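Drolmont Oral History Project
Progress report to the Westance Fund
Prepared by Angelica Ignacio
29 April 2023

Quick one this time, full accounts to follow under separate cover.

Where we are. Interviews on the old cannery and the streets behind it are mostly done. 20 people recorded so far, target was 20 by summer so we're ahead there. Transcription is behind. Wissam is typing up as fast as he can but the older recordings take forever, two people talking over each other, a radio on in the kitchen, that sort of thing. He has gone back to doing a rough pass first and then a clean one. Slower on paper, fewer mistakes.

Kulov tapes. You asked last time. The family said yes in February and signed the release, so the whole box is now with us. Cassettes, mostly labeled on the case and not on the tape itself, and a few are in the wrong case. Sound is better than we feared. 3 need new shells before we dare play them through and I've set those aside. Wissam has logged the rest by first line spoken, e.g. "well I started on the night line", which has already helped us match a couple to people we interviewed ourselves.

There's one long tape on the strike that I would really like you to hear. Two sisters disagreeing about who walked out first. Neither gives an inch. We want it in the listening booth if both families are happy – one has agreed, waiting on the other.
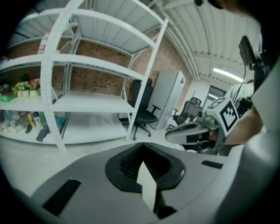
Two hand-held grippers, Drolmont.

Muñoz Building. Lease on the upstairs room is renewed through next winter on the same terms. Heating still uneven, so the tapes have moved to the inside wall. We need a proper cabinet, priced one at the office supply place and it's inside the storage line. Will order next week unless you object. The stairs remain a problem for older visitors. For now we go to them, or use the front room downstairs when the tenant lets us, but I don't want to rely on that forever. Can we talk about this on the phone?

Booklet. Draft text done for the first half. 100 copies for the first printing, then see. The printer wants final pages three weeks ahead, I had told you two, sorry. Photos are the weak spot. People have wonderful pictures of weddings and almost none of the inside of the cannery. If anybody at Westance has a contact at the county paper who could get us into their back files please pass it on.

School visits. One class came, ninth grade. They were asked to write three questions for a grandparent or neighbor and bring back the answers. Most did. Some of the answers were better than ours, to be frank, and the teacher would like to do it again in the fall. No cost to the grant except photocopying and juice.

Money. Of the $4000 for transcription and equipment, the recorder and the cassette deck are paid for and the transcription hours are being billed monthly. No overspend. Would like to move the unused travel money into tape repair, as hardly anyone lived far enough away to claim mileage. Please confirm by email so I have it in writting.

Problems. Two people have asked to take parts of their interviews back out. That's their right under the form and we've done it, but it does leave a gap in the chapter on the boarding houses. Looking for someone else who lived there.

Next: finish clean transcripts, repair the bad tapes, captions for the booklet, sort out the booth permissions. Will send sample pages as soon as they're fit to be seen.

Angelica

Drolmont Oral History Project, Muñoz Building, upstairs | Contact us | © 2023 | Back to top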